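A Robot Open Day, Explained

If you have ever been told to sit still and wait your turn, you already know most of what you need to know about watching a robot work.

On Jul 28, 2023, the robot workshop in Skornenance opened its doors to anyone who wanted to come in. It does this once a year. The rest of the time the doors are closed and the people inside eat lunch at their desks. The workshop is part of a company called Nokness, and it tries to teach robots to do jobs at a table. Small jobs, like picking things up and putting them down again. You have been doing these jobs since you were a baby, mostly by dropping things off a high chair, and no one asked to see a demonstration.

What happens at the door?

You get a sticker with your name on it. Then you listen to the rules, which are short. Stay behind the yellow rope. Don't reach over the yellow rope. Don't ask your little brother to reach over the yellow rope for you. A robot arm is strong, and it doesn't always know that you have walked in front of it. Even the grown-ups who built the program stay out of the way while it moves.

Near the rope is a big red button called an emergency stop. One person has the job of standing next to it all day. This year it was Arben Dumitrescu, and he took it very seriously. He would not even hold a cookie.

What does the robot do?

The workshop has named its robot Nillero. It works at a table, and it has two arms, just as you do, but the ends of them don't have to match. A gripper is a simple sort of hand. It opens and it closes. A hand with jointed fingers can bend around things in more ways, and it also gives the engineers more ways to be wrong.

An arm needs joints to get anywhere. Your shoulder, elbow and wrist are joints, and each one lets you bend or turn. In a robot, there is a motor at each joint, and a computer tells every motor how far to go. If one motor goes a little too far, the whole hand ends up in the wrong place. That is why the robot moves as if it were carrying soup.

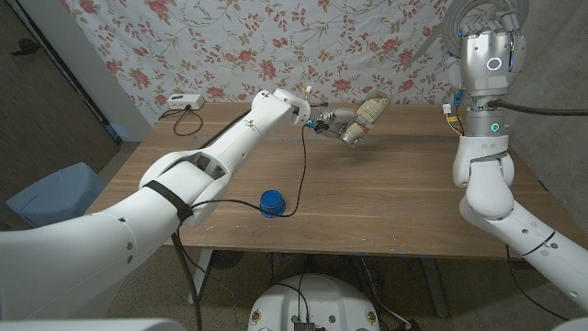 Why doesn't the robot just grab things quickly?

It has to get its hand in the right place and squeeze the right amount, and going slowly gives the computer time to check both. Squeeze too little and the thing slips. Squeeze too much and you have a mess, and somebody has to find a towel. So far, that somebody is never the robot.

How does it learn?

By practicing, the same as you with your spelling words, only it complains less. The team had run the bottle job 966 times before the open day. Each try is saved on a computer, good or bad. The bad ones are useful too, so they are kept, which seems a bit unkind.

Hrvoje Nedeljković is in charge of the practice list. He moves the bottle to a new spot before each try, sometimes by only the width of a thumb. To you, a bottle that has moved by a thumb is the same bottle. A robot may have to work the whole thing out again. Hrvoje would like to reach 3000 tries by February. He did not look very excited when he told us this.

Can it think?

Nillero doesn't wonder what is for dinner. It uses cameras to find where things are, and its program picks the next move. It doesn't get bored, and it doesn't get proud either. When the crowd clapped, the robot took no notice at all. Arben bowed.

Words to know

Gripper: the part that holds things.
Joint: a place where an arm can bend or turn.
Program: the instructions a computer follows.
Emergency stop: the red button. Not for you.

If you want to go next year

Take the number 144 bus and get off at Babić Street. Children under ten need to bring a grown-up. There is a table by the exit where you can try picking up dried beans with kitchen tongs while wearing oven mitts. It is much harder than it looks, and there is usually a line.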